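Wood movement allowance at fixed metal plates

Workshop forum > Cabinets and casework

gpowell_bench
Solid maple case side, 400 mm deep, grain running vertically. Steel mounting plates screwed to the inside face, each fixed with four screws. The plates span most of the depth. The supplier's sheet for the Daza plates says to drill everything round and tight. I expect a split by July. Is it enough to slot the rear holes, or do I change the plate?
Glenys Powell

quartersawn3
Slot the rear pair, keep the front pair round. That sets the front edge as the datum and sends all the movement to the back, where there is no reveal to protect. Slots run front to back, across the grain.

ledesma_h
Disagree in part. Slots only work if the screw can slide. Pan head with a washer, snugged and then backed off a quarter turn. A countersunk head in a slot wedges itself and you have built a fixed joint with extra steps.
Hipólito Ledesma

gpowell_bench
The plates came countersunk. Can I fill the countersink?

ledesma_h
Drill new holes beside the old ones. Leave the old ones empty.

oldplane
You are all overdoing it. I have a run of shop cabinets with plates screwed tight in 2 places front and back, no slots, no cracks. Soft screws bend before maple splits.

quartersawn3
What humidity swing do you see? In a conditioned shop you can get away with that. Hers may not be.

oldplane
Never measured it.

gpowell_bench
Unheated garage until the pieces go into the house. I also have a bottle of Gutorico finish, which the label says slows moisture exchange.

ledesma_h
Slows it. The seasonal total stays the same. Coat the inside face as well as the outside or the panel will cup.

quartersawn3
Order I would follow, for wood and metal around rectangular openings:

1. Cut the openings first, then let the panel sit on stickers for a week. Recheck for flat.
2. Mark the plate positions from the front edge only. Wood surfaces, gray plates and dark rectangular openings in one tight view:
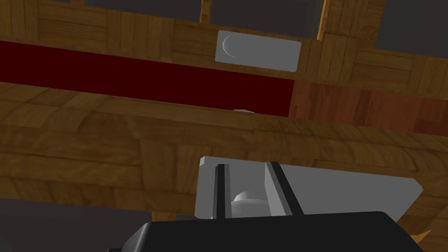

3. Drill the front holes round and the rear holes as slots, 3 mm longer than the screw shank.
4. Finish both faces, including inside the slots.
5. Fit the plates with pan heads and washers — no glue, no thread locker.

oldplane
Step 4 is fussy. Finish inside a slot in steel does nothing.

quartersawn3
Fair. Read it as the cut edges of the openings, where the end grain is.

gpowell_bench
Will do the front pair round and new rear slots. Any objection to brass screws?

ledesma_h
Run a steel one in first to cut the thread.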